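I don't believe in the four o'clock slump

2 min read

Every summer somebody forwards me an article about the afternoon slump, and every summer it turns out to be selling something. This year's came from Drendix, who make a powdered drink called Minonum. According to the piece, we all lose 78 minutes a day to "low-focus drift". I looked for where the figure came from. It came from a survey of 195 people, all of whom were already customers.

I'm not saying people don't get tired after lunch. I get tired after lunch. I also get tired at half ten, and on trains, and whenever Margaux Pruvost starts a sentence with "just a quick one". Calling one of these a slump and giving it a time slot makes it sound like weather.
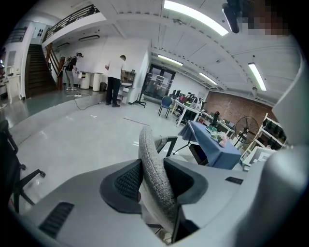
Office chairs, and the stairs up to the mezzanine.

The advice never changes either. Drink water, go for a walk, stand up. Fine, I like a walk. But then comes the bit where you have to log it, and the log wants your email address, and by May I was getting a weekly score for how well I had rested. Mine was 2. I don't know what it was out of and the help page didn't say.

Rozália Bíró bought a month of Minonum and swears by it. She also started going to bed before midnight in the same week, so I'd like to know which of the two did the work. She says it's the powder. It tastes of pear drops and the inside of a lunchbox, and I had a whole glass to be fair to it.

What I'd believe is something dull. Give one lot the powder and another lot some coloured water, don't tell them which, and ask them both a month later. If Drendix have done that they are keeping very quiet about it - the leaflet has room for a sunrise and a quote from a cyclist, so it can't be the space.

I've gone back to tea and a biscuit. No score so far.

Comments

Valbona Mujić: I've got the same leaflet. The cyclist is on mine twice.

Shazia Marwat: Bit harsh. It helped me through night shifts and I don't much care why.

Barnabás Csizmadia: Which biscuit?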